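Setting Up Your Reading Plan

Brarnura makes it easy to read the Psalms at your own pace, and we love watching new readers settle in!

1. Open Plans and tap Psalms.
2. Choose 3, 4 or 5 chapters a day.
3. Set a reminder, such as 7:00 a.m.
4. Tap Start. Try Psalm 68 first if you enjoy the big, joyful ones!

Note: Changing translations keeps your bookmarks.
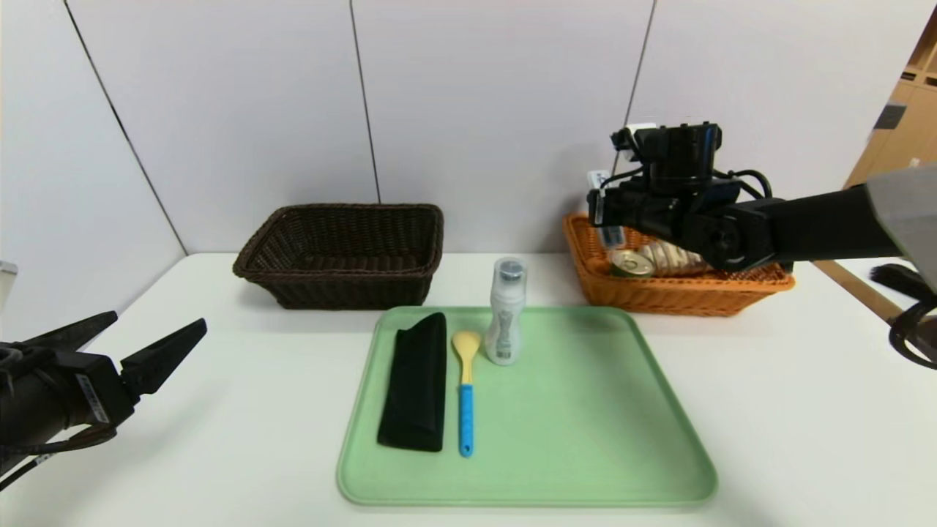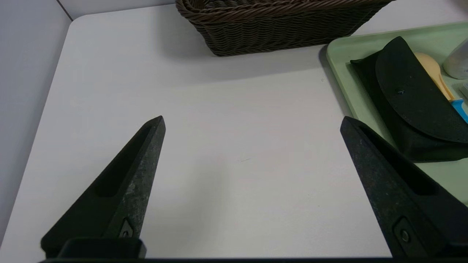 Can I pause my plan?
Tap Pause on the plan page, and your place is saved until you come back.

Caution: Reset clears every chapter you have marked as read. Export your notes first.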